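Schuhregal

Ein Schuhregal ist ein offenes Möbelstück zum Abstellen von Schuhen, meist mit zwei oder mehr übereinanderliegenden Böden. Es steht in Fluren, Dielen und Garderoben und gehört zu den erstaunlich vielseitigen Kleinmöbeln des Haushalts!

Bauweise

Die einfachste Form besteht aus zwei Seitenrahmen und den dazwischen befestigten Ablagen. Verbreitet sind Böden aus Holz, Metallstäben oder Kunststoff. Ein offener Aufbau lässt Luft an die Schuhe, was gerade nach einem Regentag im Februar viel wert ist. Kleine Modelle kommen mit einer Breite von 65 cm aus und finden noch in der schmalsten Diele Platz. Manche lassen sich stapeln - so wächst das Regal mit dem Haushalt mit.

Belegung

Schuhe werden gewöhnlich paarweise nebeneinandergestellt. Auf die obere Ablage kommt, was täglich gebraucht wird, etwa Hausschuhe oder Badelatschen, denn dort ist es mit einem Griff erreichbar. Bei schmalen Böden dürfen die Fersen ruhig etwas überstehen. Hohe Stiefel brauchen mehr Abstand zwischen den Ebenen und stehen oft besser daneben.
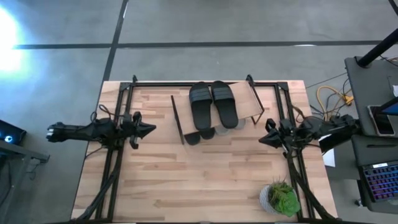

Kategorien: Kleinmöbel | Flurmöbel | Schuhaufbewahrung

Zwei schwarze Badelatschen mit breiten, gerippten Riemen auf der hellen Holzablage eines kleinen Schuhregals, weitere Schuhe in Schwarz und Hellgrau auf der Ebene darunter.

Verwandte Möbel

Der Schuhschrank verbirgt seinen Inhalt hinter Türen oder Klappen. Die Schuhbank verbindet Ablage und Sitzfläche - eine wunderbar praktische Lösung beim Anziehen.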